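Progress report to the Gandari Fund
Public affairs support for small producers
Submitted by Ogbonna Government Relations, Wednesday, September 12, 2018

This report covers the second period of the grant. The work plan agreed with the Fund asked us to help small food and drink producers in the Morkow district take part in the review of local licensing fees, and to keep them informed as the review moved through the council.

We held 14 briefing sessions, the last of them in August. A guide to the fee proposals was printed in 2,000 copies and sent to producers, trade bodies and public libraries. Written responses to the review were prepared with 28 businesses, all of which approved their own text before it was sent. The joint response, drafted with the Rirnent Traders' Association, was lodged before the closing date. 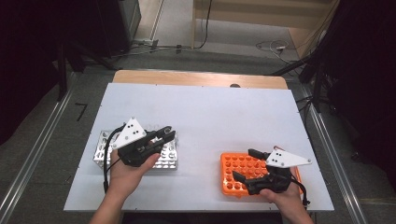 Will the new fees apply to licences that have already been granted?

Under the present draft, existing licences keep their current fee until they are due for renewal. The council has still to settle what happens when a business changes premises during the term of its licence.

The second point was raised at most of the sessions and will be the main subject of our next meeting with council officers. We have asked for written guidance and will send a copy to the Fund when it is received.

Spending is within budget, apart from postage, which was over by £100. We propose to meet this from the travel line and ask for the Fund's consent to do so. The draft timetable for the final period is attached.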